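车载充电与车内用电的日常小窍门

更新于 2021-12-10

车里要充电的东西越来越多:手机、行车记录仪、蓝牙耳机、孩子的平板,有时还有车载冰箱。下面是我们平时整理下来的做法,多数不用花钱,需要动手的地方也只要一把塑料撬棒和几条扎带。

一、先弄清点烟器口什么时候有电

有的车熄火后点烟器口就断电,有的车锁了车仍然有电,同一辆车前后两个口也可能不一样。试法很简单:插一个带指示灯的充电头,熄火,拔钥匙,锁车,过十来分钟从车窗外看灯还亮不亮。有些车型的断电有延时,等得太短会看错。

如果锁车后仍有电,下车时把充电头拔掉。充电头本身待机耗电很小,停一两天没有关系,停上两三周,加上防盗器和记录仪的消耗,老电瓶就可能打不着火。

二、线要分开走,不要全堆在中控

前排两条线最常见的问题是绕在挡把上。手机线从副驾一侧的中控缝里走,记录仪的线走车顶和A柱,两条线不交叉。走A柱时注意有没有侧气帘,有气帘的车,线要从气帘后面过,不能横在前面。不确定的话就沿着密封条走,或者交给装具店。

压线用塑料撬棒,不要用螺丝刀,内饰板上的划痕补不回来。Posetti 的撬棒一头扁一头弯,弯的那头塞密封条比较顺手。
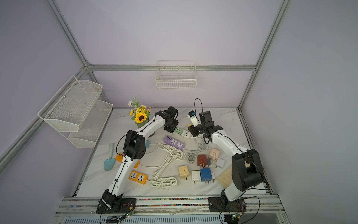

后排的线最容易被踩断,断点多半在插头根部。从中央扶手箱拉到后排的线,要在座椅滑轨外侧固定,座椅前后推到底各试一次,确认不会夹线。固定的办法是每隔一小段夹一个线卡,让线贴着走,像图里左边那条机械臂上的细黑线那样,一路卡在臂身上。线卡背胶贴之前用酒精擦一遍塑料面,贴好后放一晚再受力。夏天车内温度高,背胶容易滑,地毯下面的部分改用魔术贴更牢。

扎带不要拉到最紧。拉到线不会自己滑动就可以,剪口朝里,免得以后伸手进去划到手。

三、充电头松动的处理

车子过减速带时手机断一下又连上,八成是充电头在口里松了。先把充电头拔下来,看两侧弹片有没有压扁。压扁的可以用指甲轻轻往外拨一点,拨过头会折断。弹片没问题就看口里有没有异物,硬币和口香糖纸最常见,纸屑和灰用干的软毛刷清理。

清理点烟器口之前必须熄火,并确认口里没电。常电的口要先拔掉对应的保险丝。不要用金属镊子去夹里面的东西,硬币掉进去造成短路,轻则烧保险丝,重则烧线。

保险丝烧了,换同样安培数的,不要往大了换。换完又烧,就是线路有问题,去修理厂查。Kivitz 的保险丝盒套装里带一个小夹子,放在手套箱里备用很合适。保险丝盒盖背面一般印着位置图,先拍一张照片存在手机里,晚上找起来省事。

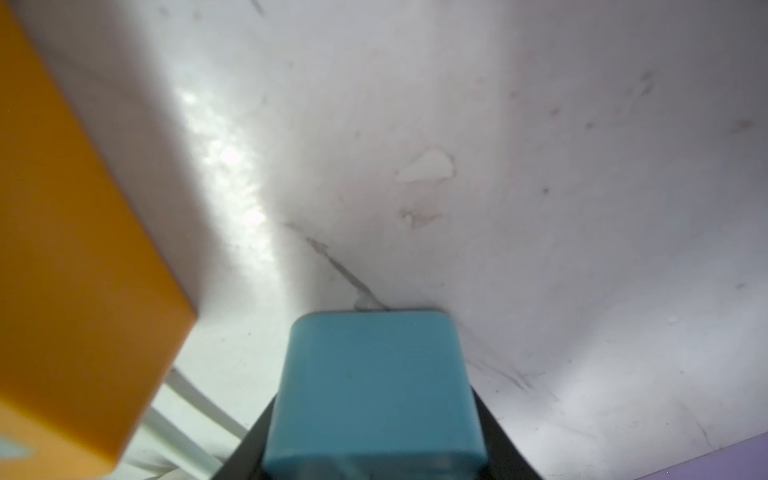

拔下来的旧保险丝不要随手放回盒子的空位里,过几个月就分不清好坏了。直接扔掉,或者用记号笔在顶上画一道。

四、蓝牙音质差,先查供电

蓝牙接收器插在一拖多的充电头上,音响里常会有随转速变化的啸叫声。可以按下面的顺序排查:

先把手机和其他设备都拔掉,只留接收器。声音消失,说明是充电头带来的干扰,换一个单口的充电头,或者把接收器挪到另一个口。

声音还在,拔掉AUX线,只听收音机。收音机干净,问题就在AUX这一路,加一个接地环路隔离器通常可以解决。Cendstead 的那种两头都是3.5毫米接口,不用接线。

收音机也有声音,那是车上的问题,多数和接地或者发电机有关,自己很难处理。

AUX线不要太长,多出来的部分不要绕成圈放在充电头旁边。用多长买多长,中控到手机架一般一米以内就够。

五、在家里先把设备试一遍

长途出发前一天,把要带的充电器、转换插头、数据线在家里全部插一遍。车上发现坏了,服务区的线又贵又不一定合适。插排放在平整的硬台面上,旁边不要放水杯,一个一个试,好的放左边,坏的放右边。

转换插头插进去应该有阻力,插到底之后不晃。一碰就歪的不要带。带逆变器的车主还要看一眼功率:车载逆变器接点烟器口,一般只适合笔记本电脑这类小功率电器,电热水壶、吹风机不行。标着2,000瓦甚至3,000瓦的逆变器必须直接接电瓶,要配粗线和保险座,这种活交给专业的店做。
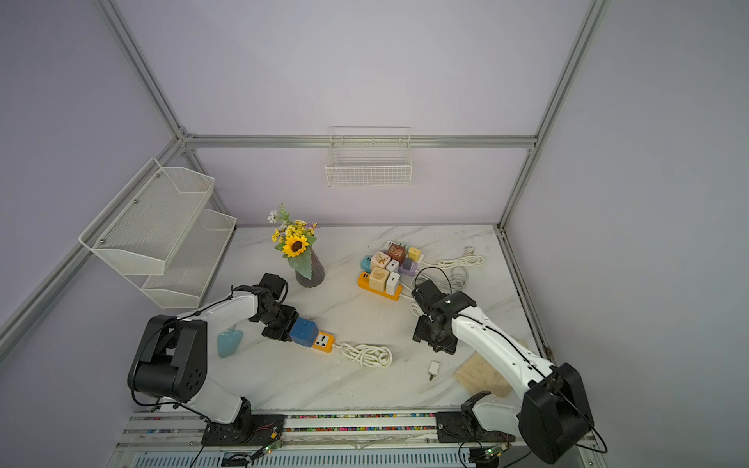

图:插在插排上的蓝色转换插头。

数据线试的时候轻轻弯一下两端的根部,手机上的充电图标闪一下,这条线就该换了。能充电但传不了数据的线,用红胶带缠一圈做记号,别拿来连车机,连不上的时候容易以为是车机坏了。

六、收纳

常用的线留一条在车上,其余的放进一个带拉链的小包,放在副驾手套箱。Assunção 的硬壳收纳包隔层太浅,放充电头盖不上,我们后来改用普通的眼镜盒,大小正好。

充电宝不要留在车里过夏天。太阳下停一个下午,仪表台上的温度足够让电池鼓包。手机架的吸盘也怕热,边缘翘了可以用温水泡一会儿,擦干再装,能再用一阵。

小零件比如备用保险丝、线卡、SIM卡针,放在带盖的小盒子里,盒盖上写清楚内容。盒子不要放在座椅下面的储物格,急刹车会滑到踏板那边去。

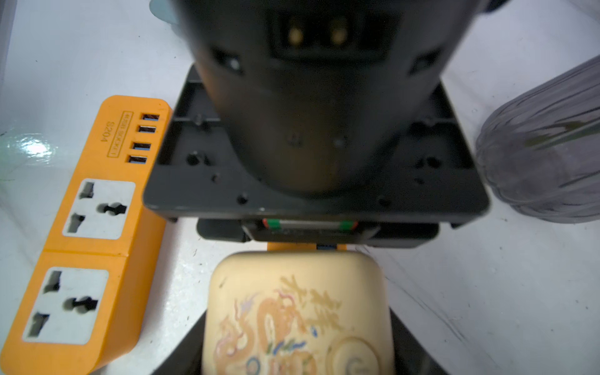 七、每年检查一次的项目

我们习惯在九月做,夏天刚过,被晒坏的东西这时候最容易看出来。

记录仪电源线:从插头摸到镜头,有发硬、发黏的地方就换。

点烟器口:插上充电头跑一段路,停车后摸一下充电头,温热正常,烫手就停用。

线卡和魔术贴:脱胶的重新贴,旧胶用除胶剂擦,先在不显眼的地方试一下会不会伤内饰。

存储卡:在记录仪里格式化一次,不要拿到电脑上格式化。有要留的录像先拷出来。

电瓶:停车一晚后用万用表量一下,低于12.4伏就先充电,充满后放一天再量,还是偏低就去店里做负载测试。

手套箱里的备用件:对着保险丝盒上的标注看一遍,常用的安培数各留两个。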